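Préparer un sirop d'orange à la maison, sans cuisson longue

J'ai appris cette recette quand j'habitais déjà à Vinutmont, donc assez tard, et je l'ai beaucoup corrigée. Au début je faisais cuire le sirop une demi-heure, comme une confiture, et je perdais tout le goût du fruit frais. La méthode que j'écris ici chauffe très peu. Elle demande un peu de patience la veille.

Ce qu'il faut

- 6 grosses oranges à jus, non traitées après récolte
- 1 citron jaune
- 800 g de sucre blanc ordinaire
- 4 petites bouteilles en verre de 25 cl, avec leurs bouchons
- une balance, une passoire fine, un entonnoir
- un thermomètre de cuisine (le mien est un Pastau, assez vieux, mais il est encore juste)

Pour les oranges, je vais à l'épicerie Meng en janvier ou en février. Avant janvier elles sont belles mais souvent acides, et il faut alors laisser le citron de côté. Choisissez des fruits lourds. Si la peau paraît séparée de la chair quand on appuie, le fruit est vieux et il rend peu de jus.

La veille : les zestes dans le sucre

Lavez les oranges à l'eau chaude avec une brosse, puis séchez-les bien. Prélevez le zeste avec un économe, en bandes fines, et laissez la partie blanche sur le fruit. Si des morceaux blancs viennent avec le zeste, je les gratte avec un petit couteau, car l'amertume est très difficile à cacher après.

Mettez les bandes dans un grand saladier, versez tout le sucre dessus et frottez avec les doigts pendant deux ou trois minutes. Le sucre devient humide et un peu jaune. Couvrez avec une assiette et laissez à température ambiante toute la nuit. Gardez les oranges pelées au réfrigérateur, dans une boîte fermée.

Le jour même : le jus

Pressez les oranges et le citron. Passez le jus dans la passoire sans écraser la pulpe. La dernière fois, j'ai obtenu 604 g de jus. Si vous avez beaucoup moins, il vaut mieux diminuer le sucre dans la même proportion. Un sirop trop chargé en sucre cristallise au fond de la bouteille après quelques semaines, et il faut le réchauffer pour le récupérer.

Versez le jus sur le sucre aux zestes et mélangez. Le sucre ne va pas fondre entièrement à froid, c'est normal. Attendez une heure, mélangez encore.

Comparer les couleurs

La couleur change beaucoup selon la variété. Avec des oranges blondes, le sirop reste jaune. Avec des sanguines, il part vers le rouge, et quelquefois vers un brun pas très joli si on chauffe trop. Je conseille de garder un petit échantillon de chaque essai, avec la variété et le mois écrits sur une étiquette.

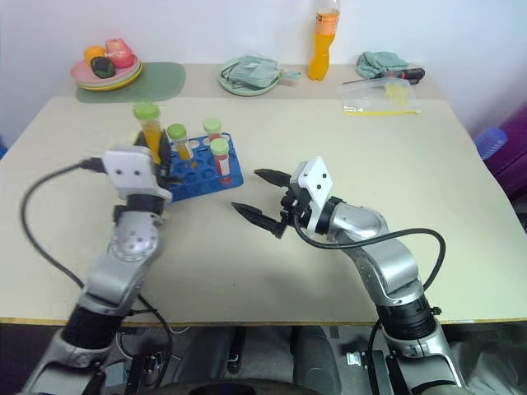
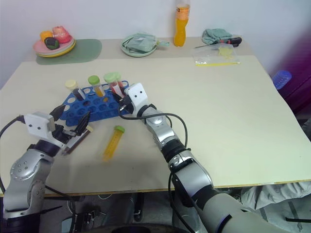
Petits tubes à bouchon vert dans la première photo, grande bouteille de boisson orange dans la seconde.

Pour comparer, regardez toujours les échantillons dans des récipients de même largeur. Un verre large paraît plus foncé qu'un verre étroit, même avec le même sirop dedans. La lumière du jour est préférable à celle de la hotte, qui rend tout jaune.

Chauffer, mais peu

Mettez le mélange dans une casserole à fond épais, sur feu doux, et tournez avec une cuillère en bois jusqu'à ce que le sucre soit fondu. Montez à 80 degrés. Dès que le thermomètre indique cette température, baissez le feu et maintenez cinq minutes. Il ne faut pas de bouillon. Une mousse claire se forme au bord, retirez-la avec une cuillère.

Pendant ce temps les bouteilles doivent être déjà prêtes : dix minutes dans l'eau bouillante, puis égouttées à l'envers sur un torchon propre. Les bouchons aussi, s'ils supportent la chaleur.

Filtrez le sirop chaud, remplissez les bouteilles jusqu'au début du col et fermez tout de suite. Il reste en général un fond de casserole, que je mets dans un yaourt le soir.

Conservation

Au réfrigérateur, je garde mes bouteilles fermées deux mois et une bouteille ouverte trois semaines. Si le sirop pétille, s'il sent l'alcool ou si le bouchon saute, il faut le jeter. On peut aussi le congeler dans un bac à glaçons ; il ne devient pas vraiment dur, mais il se démoule quand même.

Pour servir

Comptez une part de sirop pour six parts d'eau fraîche. Les enfants demandent souvent plus de sirop, et avec de l'eau gazeuse j'en mets moi-même un peu plus. Il est bon également sur des crêpes, ou pour imbiber un gâteau sec.

Les zestes filtrés ne sont pas perdus. Étalez-les sur une grille pendant deux jours, roulez-les dans du sucre et gardez-les dans un bocal.

À lire aussi sur Wututgate
Sirop de menthe : quelles feuilles choisir
Nettoyer une bouteille à col étroit
Gelée de coings, la méthode lente
Que faire avec des citrons trop mûrs
Étiquettes qui se décollent facilement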